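Where Does the Quiet Go? Noise Habits in a Shared Study Room
Student project report, Introduction to Social Research
Xuân Tạ and Inese Toom 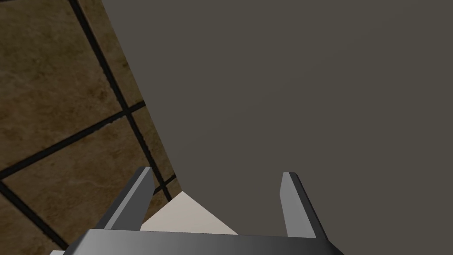 Qianru Wei thought we had the wrong question from the start. People don't go to a study room for quiet, she wrote in the margin of our first draft, they go so that other people can see them studying. We kept the original question, having already printed the survey, but her note bothered us for the rest of the term and it shows up again in the results.

Background
The Gremley reading room has a sign asking for silence. It has had one for as long as either of us has been enrolled, and the sign is widely respected in the sense that people lower their voices when they walk past it. We wanted to know what students believe the rule is, what they do, and how they feel about everyone else, whom they mostly blame.

Method
We handed out a two-page survey in November and got 53 back. One was filled out entirely in drawings of a horse. We left it in the total for honesty and out of the percentages for sanity. We also sat in the room during 14 one-hour sessions and wrote down each noise that made at least one person look up. Looking up was our unit of measurement. Our instructor asked if we had considered a sound meter. We had, until we saw the price.

Thu Phan tested the survey for us and found that question six could be answered "yes" by people who meant opposite things. We fixed it. She then found the same problem in question nine, which we did not have time to fix, so question nine is not discussed in this report.

Results
Asked whether they were quieter than the average person in the room, 35 people said yes. We are not strong in statistics but we felt this was a lot of people to be below average.

The noise that drew the most looks was eating, chips in particular. Whispering came second and beat normal talking by a wide margin. When two people talked in ordinary voices, heads went up once and then went back down. When two people whispered, heads stayed up, and in one session a man took out an earbud to hear better.

Phone calls were rare. The callers always walked toward the door while talking, very slowly, and usually finished before they got there.

Of those surveyed, 27 said they would never ask a stranger to be quiet. Several added that they would sigh. We recorded plenty of sighing, and it drew looks too, so under our own method it counts as part of the problem.

Back to the margin note
In the open comment box, the most common reason for choosing the room was some version of "I get more done when people are around." One student wrote that at home she could hear the refrigerator, and that it was lonelier than chips. We admit this is closer to Qianru's question than to ours.

Limitations
We were two people with clipboards, and everyone behaved better once they noticed us. Inese also had a cold for three of the sessions and was responsible for roughly half the looks in them. Those have been subtracted. We studied one room, in one season, close to exams.

If we did it again we would include the upstairs room, which has no sign at all and which Quyên Chu swears is quieter.

Submitted June 15, 2023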